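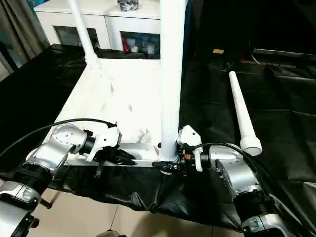
4. Setting out the work area

I'll be upfront that when we planned this study I thought the room would be the boring bit. We wanted to know what slows people down when they put together light household frames, the sort with a flat top, a rail along the front and a pole or two sticking up, and I'd pictured us writing mostly about fittings and instructions. Then I sat down with the notes (397 of them, from 26 sessions, and my handwriting is dreadful) and kept finding remarks on the table, the floor and where on earth the last small part had got to.

So, the table first. We cover it with black plastic sheet. White parts show up beautifully on it, which I'd recommend to anyone who has ever lost a white cap on a white worktop! The sheet does creep about a bit when you drag a heavy piece over it, and we tried taping the corners before each session. I'm still in two minds about the tape. It held well enough, but peeling it off and starting again was a nuisance, and Sarahí Villalobos took to clipping the edges instead.

The frame itself wants more elbow room than you'd think. A tall upright is no bother once it's standing, but before that it has to lie somewhere, and it usually ended up across the one patch of table we needed. A slanting pole is worse, as both ends have to be looked after at once. We settled on working from the front rail backwards, with the small fittings kept by the rail and the long pieces off the table until called for. In the May sessions we'd done it the other way round, and those notes are mostly grumbling.

Now the floor, which I had left out of the first plan altogether. Ours has pale beige tiles, nice and easy to sweep, and a dark cable stands out well against them. You would think that meant we always noticed the cables. Well, 14 of the notes are complaints about a lead being underfoot, several of them mine. A lead left with slack in it takes up far more floor than it needs, and when you're stepping back to check that a pole is straight you aren't looking at your feet.

Figure 4. Part of the tiled floor, with a thin black cable lying in loose curves.

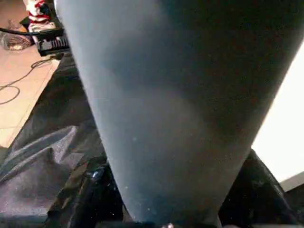
Ambros Plattner read a draft of this section and objected that I was blaming the cables for what was really a storage problem: give the long pieces a proper rack, he wrote, and people would stop walking round the table to fetch them. He has a point, and I've gone back through the notes with it in mind. Plenty of the complaints do come from fetching trips. Others come from people simply stepping back for a look, and a rack won't help with those, so for the next round we'll put in the rack and also run the leads along the wall.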